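3. Setup and Maintenance of the Grurnura Cell

The Grurnura cell was commissioned in December and passed to our group with 126 hours of logged operation. Routine care was assigned to Karthik Sheikh, who kept the service log throughout the term.

Before each session the mounting bolts were checked for tightness, the gripper was opened and closed through its full range, and the arm was moved to its home position at low speed. Any offset greater than the permitted limit was corrected before work began - this was required on two occasions. The gripper fingers were cleaned and realigned after every 800 cycles. By the end of the term the log showed 3,486 cycles. 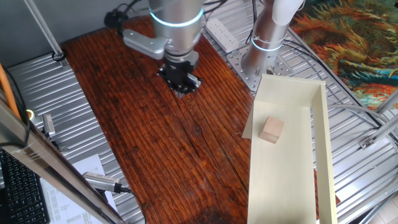
Figure 4. Work area of the cell, with the gripper above the board and a wooden cube in the tray.

One fault was recorded. At cycle 268 the gripper failed to close, and the cause was traced to a worn connector. The part was replaced and the height reference was taught again at three points on the board. The fault did not recur.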